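Questions I Get Asked About Refacing and Repainting Cabinets

I'm Aranka Dudás and I run Feltska, a small cabinet refinishing shop. These are the things people email me about most, so I've put my answers in one place. Last updated Tue 13 September.

Do you build new kitchens?
No, sorry! I only work with the cabinets you already own. If you want new boxes from scratch I send people to Attila Sárközi at Kudlow, and I'd trust him with my own house.

What's the difference between refacing and repainting?
Repainting means your doors stay and get a new color. Refacing means new doors and drawer fronts, with matching veneer over the parts of the frame you can see. Repainting costs less, but it can't fix a door that's warped or a style you've hated for years.

Can you paint over a stained finish?
Usually, yes. I clean it, sand it, and put down a bonding primer before any color goes on. Oak is the tricky one — the grain will show through unless I fill it first, and filling adds time. Some people like the grain (I do), so I'll show you a sample door both ways before you pick.

How long will my kitchen be out of action?
Plan on 10 working days. The doors and drawer fronts come back to my shop for spraying, and the frames get done in your home. You can still use the sink and stove most of that time, but I'd empty everything at counter level and buy some paper plates.

What does it cost?
Repainting is $60 a door, and drawer fronts are the same. Grain filling is extra and I'll put it on its own line in the quote. There's a $700 minimum for any job, so if you only have a couple of doors, you might want to throw in the bathroom vanity or a bookcase while I'm at it.

Will I be able to keep my handles?
Sure. Bag them up and label them if you can, or leave them on and I'll take them off. If you're switching from knobs to long pulls, tell me early! The old holes need filling before primer, and I've had to redo doors when somebody changed their mind after the topcoat.

Do you do single pieces of furniture?
I do, and I love them. Small cabinets, sideboards, hutches, all fine. Remedios handles those bookings, and the wait is a bit longer than for kitchens.

When can I wipe the doors down?
A damp cloth is fine after a week. Go easy on them for the first month, and skip anything gritty or with bleach in it, forever.

Do you work weekends?
Not since March. I have a garden now.

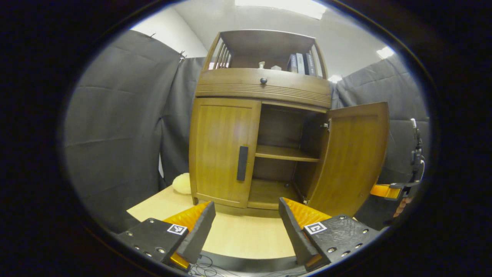
Small cabinet with open shelf, drawer and doors, honey-brown finish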